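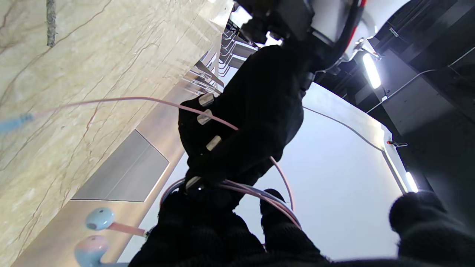
The town of Plarnatdale will reopen its indoor market hall later this month, after a winter closure to replace the heating and repair the stone counters inside. The hall has been shut for most of the season, and stallholders have been trading from tents in the parking lot behind the library. Much of the work went into the stone. The marble is a pale cream, with soft gray clouding and thin reddish-brown veins, and the town wanted to keep as much of it as possible when the counters were taken up and reset.

The contract went to Zivitz, a building firm that has worked on two other public halls in the county. The company said the stone repairs were finished before the holidays and that the remaining jobs are painting, final checks on the boilers and a new set of doors on the north side. The old doors let in so much cold air that traders near them often packed up early in January.

Heating was the main reason for the project. The previous system dated from the hall's last renovation and broke down several times last winter, once for nine days in a row. The new one is split into separate zones, so the fish and meat counters can be kept cooler than the seating area. The town expects lower fuel bills but has not put a figure on the savings.

There will be room for 40 stalls, the same number as before. Existing stallholders were offered their old places first, and most have accepted. A few of the smaller spots near the stairs are still open, and applications can be picked up at the town office or at the temporary market. Rents will stay at last year's level until the end of the summer, when the town council will look at them again.

Among the returning businesses is Altıntaş, the bakery that had the corner stall by the east entrance. It will move to a larger space along the back wall, with its own oven – something the old wiring could not handle. Emevier, a cheese seller that has been at the outdoor market for the past two years, will take a place inside for the first time.

Not everyone is happy with the plans. Some traders have complained that the loading area is now shared with the library, and that vans will have to be gone by 8 in the morning. The town says the limit is needed to keep the side street clear for school buses and that it will review the rule in the spring.

The market drew over 3000 shoppers on its busiest days before the closure. Parking will be free for the first 2 weeks after reopening, and the shuttle bus from the train station will run on market days as it did before. The tents behind the library will stay up until the hall opens and will then be taken down.

An opening date will be posted at the town office once the boilers have passed inspection.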